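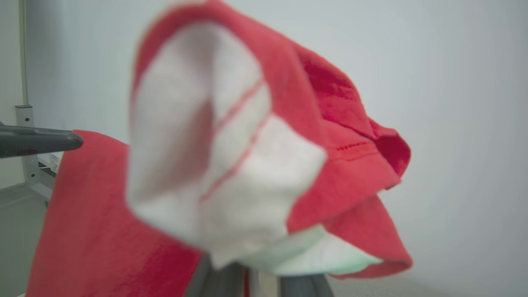

巴克贝里叠布社(Barkberg,社员自己多半只叫“叠布社”)是辛霍尔姆(Sinholm)一所职业中学的学生机器人社团,专做一件事:教机械臂叠布。我在社里待过两年,这个条目基本是我写的,有记错的地方欢迎老社员来改!

名称与由来

社名取自学校后面那条巴克贝里街,跟机器人一点关系都没有。最早是玛丽安娜·马利诺夫斯基(Marianna Malinowski)老师的选修课,课上本来做的是搬积木,后来克萨韦里·弗鲁贝尔(Ksawery Wróbel)嫌积木太硬太听话,从家里抱来一堆旧毛巾,大家玩了一个下午就再也没回去搬积木。选修课第二年改成社团,社员最多的时候有26人,活动室挤得要轮流进。

活动内容

布难在哪儿呢?积木抓起来还是那块积木,布一提就变样,角藏到褶子里去了,折边和缝线又老是长得像布角。红白两色的布我们特别爱用,颜色分界清楚,标注的时候省眼睛(纯白毛巾配白墙,标过的人都懂)。

一次完整的练习叫“一趟”:夹爪从布堆里捏住一处,提起来,找到第二个可抓的地方,展开,放平,再对折。新人先学遥控操作,练到手不抖了才开始录数据。我当年卡在“提起来”这一步卡了快一个月,夹得太深,布就团成一个大包,手腕上的小相机里全是布,别的什么也看不清。后来哈泽姆·哈提卜(Hazem El Khatib)教我先往后退一点再抬,果然好多了。

社里攒下的数据集叫Fikden,共3,159趟,其中1,000趟是在同一个学期里录的,那学期大家的寒假作业都写得很潦草。失败的也留着没删,掉布、夹空、叠歪都另外做了标签,我觉得这部分比成功的有意思多了。

比赛

社团每年五月参加哈洛宁杯(Halonen)学生自动化赛。布料组的规则是每队15分钟,裁判现场把布揉成一团扔下去,中途不许用手碰。第一次参赛我们成绩很难看,程序把毛巾叠成了一个很漂亮的三角形,可惜规则要的是长方形。第二次由哈利娜·加耶夫斯基(Halina Gajewski)带队,改成先找长边再找角,拿了组里第二名,输给一支用吸盘的队伍,我到现在还有点不服气。

争论

双臂还是单臂,社里吵过很久。双臂派说人叠衣服也是两只手,单臂派(我是单臂派)说利用桌沿也能把布拉平,而且省下来的钱可以换夹爪指垫。最后两边各写各的程序,互相借代码,谁也没说服谁。

现状

图马伊尼·穆罕默迪(Tumaini Mohamedi)接任社长以后,练习对象从毛巾慢慢扩到了T恤和枕套,袜子试过几回,配对那一步还没做出来。新社员每学期开学招一次,不要求会编程,会叠衣服的优先。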